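Gorkus Builders Board > Arms and Grippers > How many demos before you bother training?

tobi_yusuf
I've got 191 episodes of mugs and coasters recorded on two arms and I'm itching to train. My buddy Somtochukwu Lawal says wait for 365. Who's right?

windent_fan
Train now! You'll learn more from one bad policy than from another week of teleop – I wasted all of November recording stuff I ended up tossing.

slawal
I'm the buddy, hi. My problem is that he starts every episode with the mugs in the same order. More of the same won't help much, but 191 of the same is worse.

tobi_yusuf
I moved them 11 times!

slawal
Out of 191, Tobi.

prakus_pete
Kinda with slawal here. I'd shuffle the mugs every 3 episodes and turn the handles too. My grippers were fine with handles toward me and hopeless any other way.

windent_fan
Disagree, you can overdo it. Too much variety early on and mine just hovered over everything. Get one layout solid first.

eze_arms
What's the table look like, anyway? Busy background?

tobi_yusuf
Marble pattern, plus a flowery blanket back in the corner. Five mugs on the tray, five coasters.

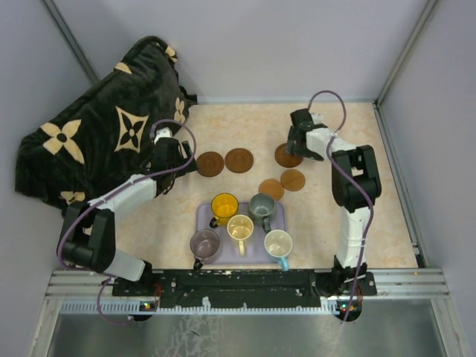
Page last changed: November, 4:10 pm

eze_arms
Ok, two of those coasters overlap. Do you keep that in every episode or spread them out? I'd want both in the set.

tobi_yusuf
Mostly spread out. I'll mix it up more, fine. And I'm still training tonight – somebody has to settle this.

slawal
Save the checkpoint so I can gloat.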